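Home Blog Interviews
Living with the connected house: a talk with the support lead at Deteck
25 Jun 2022

The support lead at Deteck has spent seven years answering calls about door locks, thermostats and lights that will not turn off. We met at the company's office to talk about where home technology helps people and where it gets in their way.

"Most of the calls are about the router," she said. "People buy a smart plug, it stops responding, and they blame the plug. Then I ask where the router is and it's in a closet behind the water heater."

Deteck sells and supports a home control system called Volmont, which runs lights, heating and locks from one app. Her team took 2,149 calls about it in January, the busiest month she can remember. A cold spell had sent people to their heating schedules, many for the first time in a year.

"They set it up when they moved in and forgot the password," she said. "We reset a lot of passwords that month."

I asked what she would tell a person buying a first device. She said to start with the heating and leave the rest for later. A thermostat is used every day, and a person learns the app by using it. Locks come last on her list.

"I have a regular key at home -- two of them," she said. "I like the keypad too, but a battery is a battery." 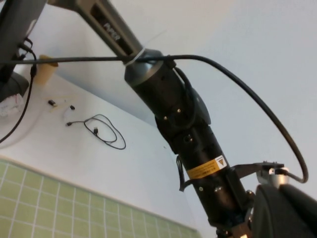
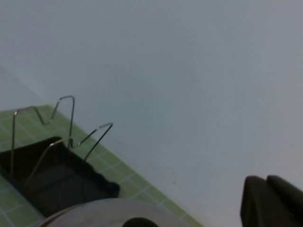
She is less sure about voice control. Her own parents tried a Pintér speaker in the kitchen and went back to the wall switch within a week. It heard them well enough, she said, but they could not remember what each lamp had been named.

"My father called everything 'the light.' There were four of them. So I went over and named them by room, and that was a little better."

Older customers make up a large share of her callers, and she does not think age is the problem. In her view the menus change too often. One update last year moved the timer page, and the team had to rewrite 38 help articles.

"A man had written the steps on a card and taped it next to the thermostat," she said. "After the update his card was wrong. He was pretty upset and I didn't blame him."

Privacy comes up more than it used to. Callers want to know who can see when they are out of the house. She walks them through the account page and has them remove any phone they no longer use. Old phones stay on the list for years -- she found one of her own there last spring.

Deteck plans to add support for Nuleck window sensors next. She has been testing a pair at home, one in the bedroom and one over the sink, and has asked for a louder low-battery alert before they go on sale.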